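September, evening

Got up at six and it was still dark, first time since spring that I needed the kitchen light to make tea. Rain in the night but not enough to fill the barrel. The dahlias by the back step have gone over on one side and I tied them up with the green string before breakfast, badly.

Walked the first half of the Betencombe path with Eleri Jenkins, as we said we would. We left the car by the chapel at Zullcombe and went up through the beech wood. I had forgotten how steep that part is. Eleri had new boots and stopped twice to change the lacing. We didn't talk much until the top, where there is the flat stone everyone sits on, and then we talked for most of an hour about her mother's house and whether to sell it this year or wait until after winter. She wants to wait. Her brother wants it done. I said the roof would decide it for them, and she laughed but I think it is true. The gutters on the north side have been coming away since I first knew her.

We had egg sandwiches and the last of the plums. The plums were better than I expected. A few wasps, slow ones. From the stone you can see down to the reservoir, and the water is low, with a wide brown edge all the way around and the old wall showing. I don't remember the wall being out that far last year. Eleri thought it had been, and that I was away that month. She may be right. I was in the city with Haiyan for part of it.

On the way down I turned my left ankle on a root. Not badly. I could walk on it, but it is fat tonight and I have it up on the other chair with a bag of peas.

Home by two. Letter from the water company, which I have not opened. Also the seed order, a month after I sent for it – garlic, broad beans, and a packet of winter lettuce I don't remember choosing. The garlic looks good. Eleven bulbs, firm, no mold. I want them in before the ground gets cold, and the bed still has the old squash vines all over it. With the ankle I doubt I will do it this week. I could ask Baoshan Zheng's boy, who cut the hedge, but he treads on everything. 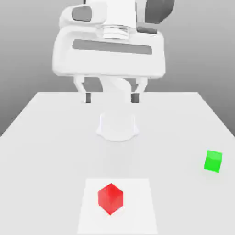
Spent the afternoon at the kitchen table with the recipe box. I have been meaning to copy out Mother's cards since January and had done as far as the soups. Today I did breads and got into cakes. Some of them are hard to read. She used pencil for anything she hadn't tried yet and went over it in ink once it had come out right, so the ink ones are fine and the pencil ones have nearly gone. There is one for a honey cake where all I can make out is the oven and "NOT the blue tin." I know which tin she meant. I still have it, and I have burned things in it myself.

The card for the seed bread has three different amounts of water on it, two crossed out. I copied all three. Rafia Magsi says I should pick one and be done, as whoever gets the book will only want to be told what to do. But I would want to see the crossings out if it were me, and as I am the one doing the copying they are going in. I also put in the note about Mrs. Tsai's oven running hot, although there can't be anyone left who used it.

My writing gets worse after the first few cards. I have to stop and shake my hand out. I tried the new pen from the drawer and it bled through, so I went back to the old one. At this rate the cakes will take me through to November, and then there are the pickles, where she hardly wrote anything down at all. I remember her standing over the pan and saying it was done when it looked done. I don't know how to put that on a card.

Ghazala Swati telephoned at five. She has finished with the choir, or says she has. The new people want to do the whole winter program from memory, and she told them that at her age she would hold the book or stay home. I expect she will be back by next month. She asked about the supper at the hall and I said yes to bringing two loaves and a tray of something. They are planning on 120 people, which seems too many for that room. Last time the tables ran right up to the coat rack and whoever sat at the end had sleeves in their soup.

She also told me the shop at Hultora is closing. I was sorry about that. I don't go often, but it is the only place that still cuts cheese off the wheel and sells buttons loose. We used to be sent there for lamp oil when I was small, my cousin and I, and it seemed like a very long walk. I looked it up on the map after she rang off and it is not even two miles.

Supper was the leek and potato from yesterday, with the heel of the loaf. Ate it with my foot up. Read some of the library book, the one about the lighthouse families. It is slow. The author is fond of lists of stores – so many barrels of flour, so many of oil, 33 candles – and I found I liked those pages better than the parts about storms. There is a good bit on a keeper's wife who kept hens on a rock with hardly any soil and had to tie them down in the wind. It has to go back soon and I am not halfway.

Haiyan Meng wrote to say the jigsaw arrived. 1,000 pieces and mostly sky. She has the edge done and says she may leave it at that. I will write back tomorrow, and send her the honey cake such as it is, in case she remembers any of the rest. She ate enough of it.

Money: plums nothing, parking nothing, bread flour and yeast to get before the supper. Pay the window man. Open the water letter.

Ankle no worse. The wind has gone around to the west and the back gate is knocking, and I am not getting up to see to it.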